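Ticket: Slang and abbreviation entries showing wrong meaning in the message glossary
Status: Waiting for customer
Opened by: Paavo Valtonen
Product: Kosbridge Glossary, team plan
Priority: Normal

Description of the problem

Hello. We use the glossary add-on in our team chat to explain abbreviations to people who did not grow up with English texting. When you point at a short form, a small box opens and gives the meaning. This worked well for us until the update in February. After the update, some short forms show a meaning that is correct somewhere in the world but wrong in our sentence.

The clearest case is "NG." In our list it means "no good," and our people write it when a delivery note has to be done again. Now the box says "Ng (family name)." We do have a customer with this name, so the entry is also needed, but it should appear only when the word is written as Ng, with a small second letter.

Other cases I have seen:

"wdym" opens an empty box. The entry exists, I can open it in the editor, and the text is there.

"TBH" shows the old text "to be heard," which was a joke entry from a former colleague and which I deleted long ago.

"smh" is correct in the group channels but shows nothing in private messages.

What I expected: the box should show the entry from our own list first, and the general list only if we have no entry.

Steps I have tried

1. Signed out and signed in again. No change.
2. Cleared the browser data. After this "wdym" was correct for the rest of the morning, then the box was empty again after lunch.
3. Tried another browser. Same result for NG, but TBH was correct there.
4. Exported our list and looked at it in a spreadsheet. It has 3,000 lines and I could not find a TBH line with the joke text.

Reply from support, Feltness desk

Hi Paavo, thanks for the clear list. Could you tell us if "Match capitals" is on in your list settings? Could you also send the export? Please remove any entries that are private to your company first.

Reply from Paavo Valtonen

Match capitals was off. I am quite sure it was on before, because I set it myself when we added the customer names, but I can't prove this. I turned it on and NG is now correct. Ng is also correct. Thank you.

The other three are not changed. I attach the export without the customer names. 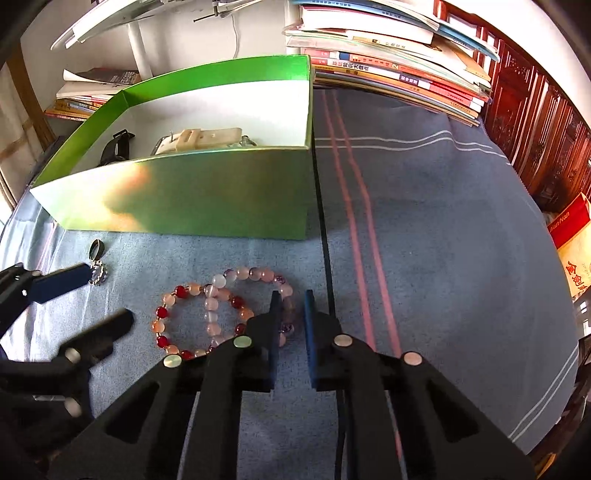 One more thing I noticed while I was preparing the file. In the column "source" most lines say "team," but 40 lines say "Simov." I did not know this word, and I asked in our office and it is not from us. The wdym line is one of them, and smh also. TBH I can't check, as it is not in the export at all.

Reply from support, Feltness desk

That helps a lot. Simov is the name of a shared starter list that you could add to a team account in the old version. When a team edited one of those lines, the edit was saved, but the source label stayed the same. After the update the starter list is treated as read-only, and the box can have trouble choosing between your text and the original. TBH is probably a copy left over in the browser. We are less sure about private messages.

Please try this:
Open Lists, then Sources, and choose "Convert to team entries" for Simov.
Wait until the counter at the top is finished.
Ask everyone to reload the chat window one time.

Reply from Paavo Valtonen

I did the conversion at 2 in the afternoon. It was fast. Results after everybody reloaded:

wdym — correct, "what do you mean," both in group and private.
TBH — correct for me, "to be honest." One colleague still had the joke text until she cleared her browser data, and then it was correct for her also.
smh — correct in group channels. In private messages the box now opens, but it says "shaking my head" two times, one line under the other.

The double text is not a big problem for us, but new people may think it has two different meanings. I looked for a second smh line in the editor and there is only one. I also tried to write it as SMH, and then the box shows nothing, which I think is normal now that Match capitals is on. Is there a way to allow capitals for only some entries? Our people write SMH and smh with the same meaning, and the same for LOL and lol, and I would not like to enter everything twice.

Reply from support, Feltness desk

Yes, open the entry and choose "Any capitals" under Advanced. It overrides the list setting for that entry only. For the double line, please send us the entry ID, shown at the bottom of the same page, and we will pass it on to the developers.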